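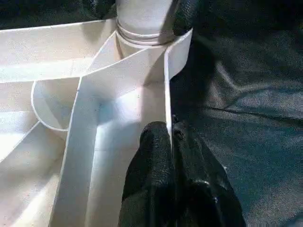 Posted by the Gemholm Robotics Club build team in Tutorials | Level: beginner to middling | Updated June

Setting up the maze task for a gripper arm

The maze task is the second job our club members take on, after they can pick up a block and put it down again. You put a white walled tray on a dark cloth, bring the gripper in low, and practise working close to thin walls without pushing the tray out of place. It takes one club session to set up and a good few more to get right.

What you need

An arm with a two-finger gripper and a wrist camera. We use the Biwott kit, but any arm that can hold a position will do.
A tray with thin upright walls, including a few curved ones.
Dark cloth, bigger than the tray on every side.
A desk lamp you can move.
A laptop running Risen, or whatever you use to record positions.

Step 1: Lay the cloth

Spread the cloth over the table and put the tray on top. Black or dark grey works best with a white tray, as the outer walls show up as a hard line in the camera view. Don't bother ironing it. Folds well away from the tray do no harm, but pull it flat underneath or the tray will rock.

Step 2: Set the lamp

Put the lamp to one side and tilt it until you can pick out the top rim of each wall on the laptop. White on white is the hard part of this task. If the light is too strong the floor of a channel and the wall beside it run together. Some soft grey shading in the corners is what you want. Turn off automatic exposure on the camera if you can, otherwise the view will change each time the arm moves over the cloth.

Step 3: Find your start position

Move the arm by hand, or with the slow jog keys, until the fingers are low in the camera view and next to an outside wall. The gap between the fingers should line up with the edge of the wall. Check it from the side as well, with your head at table height – the camera is poor at showing how high the fingers are.

Save this position in Risen as "start". Our arm reads 286 on the base joint here. Yours will be different, so write it on a bit of tape and stick it to the base.

Step 4: Slow everything down

Set the speed to 5 per cent for the first run. Once you have had a clean pass, go up to 40 per cent and leave it there. We set a pause of 2000 milliseconds between moves, long enough to reach the stop button if a finger is heading for a wall.

Step 5: Run along the straight wall

Record four or five points along the wall and play them back. Then do it again from the other end. If the tray shifts, go back to "start" and line it up before you record anything new.

Step 6: Try the curves

Curved walls need more points than you expect. Put them close together where the bend is tightest, and watch the seam where a curved piece joins a flat one, as a fingertip can catch there.

Common problems

The tray slides. Put a few dots of putty under the corners.
The fingers drift to one side. Check the wrist screws, then save "start" again.
The camera loses the rims. Move the lamp before you change any settings.

Teams going on to the Prustance round should also practise with the tray turned a quarter turn. The sheet for that is in the club folder.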